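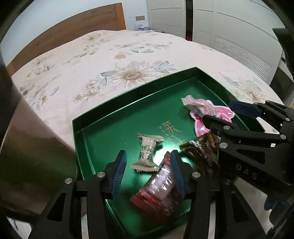

Week 2: Packaging, or How the Box Took Over

Food and Its Containers
Handout for the Tuesday group, 7 Sep 2021
Instructor: Amedeo Donati

Last week we left off with the open barrel. If you missed it, borrow notes from Dilani Sivakumar, whose handwriting can be read by others. The short version: for most of the history of shopkeeping, food arrived in bulk, sat in bulk, and was scooped out by a person with a thumb, which sometimes ended up on the scale.

This week we put lids on things.

1. What a package is for

Textbooks like to say that a package contains, protects and informs. Fine. Write it down, you'll meet it again. But notice that the list was made up by people who sell packages, and it leaves out a good deal. A package also measures. Once the grocer sells you a sealed pound of something, the argument over the scale moves from the shop to the factory, where you can't go and have it.

A package also makes one thing into many. A sack of sugar is a sack of sugar. The same sugar boiled, cut and wrapped piece by piece becomes something you can count, share, hoard, hand to a child as a bribe, or find in a coat in March.

Terms to know: primary package (touches the food), secondary package (holds the primary ones), tertiary package (what the truck sees). In the exercise you'll be asked to sort these, and some of you will put the gift tin in the wrong place. It depends on whether the things in it are already wrapped. Look before you write.

2. The twist

The twist wrapper is the oldest design we'll cover that still works without glue. You roll a square of paper around the candy and turn the ends. It keeps pieces from sticking to each other and it keeps fingers off them. It does very little against damp air, as anyone with a grandmother can report.

What it does have is a sound. Dilruba Sivakumar asked last term whether the crackle was designed. For the early papers I doubt it; waxed paper makes the noise it makes. Later on, with clear films to choose from, makers could pick a noisy one or a quiet one, and I leave it to you to guess which ends up in theaters.

The pillow pack (sealed at both ends, seam down the back) keeps air out far better. It's also quicker to make and harder to open. We'll come back to harder to open in Week 5, with scissors.

3. Tins and trays

Metal is a strange thing to put around cheap food. It's heavy, it dents, and it costs more than paper. Shops used it anyway for cookies, tea and candy, partly because it kept out mice and partly because customers wouldn't throw it away. A paper bag advertises until you get home. A tin with the firm's name on it advertises for forty years from the top of the refrigerator, long after it has gone over to buttons.

Read the Udergate pages in your packet with this in mind. Udergate was a small confectioner with a big idea about lettering, and the account book shows an order for 2,150 printed tins against 2,160 lids. The ten extra lids have bothered me for years. Valentin Avram thinks they're spares. Piyumi Howlader thinks somebody wrote a 6 for a 5. I would accept either in a paper if you argue it properly. I won't accept "symbolic."

Compare Trirido, a rival firm down the same road, which stayed with paper bags and ordered 1,619 of them the same season. Trirido's bags have almost all vanished and Udergate's tins turn up at every yard sale in the county. Be careful here. It's tempting to conclude that everybody bought from Udergate. What we know is that everybody kept the Udergate tin. The survival of an object tells you how hard it was to throw out.

4. Offering

A guest is rarely handed the package. The candy comes out of the bag and goes onto something — a dish, a tray, the lid of the tin if company is informal — and is held out. The wrapper stays on. So the guest gets two messages at once: this is ours, please take some, and also, we haven't touched it.

How many to take is a matter of local law. In most houses the first offer is refused. Do not write about this as "universal" in your essays. You have been to four houses.

For next time

Read: the Ayaaba market chapter, skipping the appendix on string.

Write: one page on a container in your home that no longer holds what it was sold with. Say what it held, what it holds now, and who decided. If your answer is sewing things, you're in good company, but find a second one.

Bring: one empty wrapper, flattened. Empty. We had ants in the Curilham room last year and I was the one who got the letter.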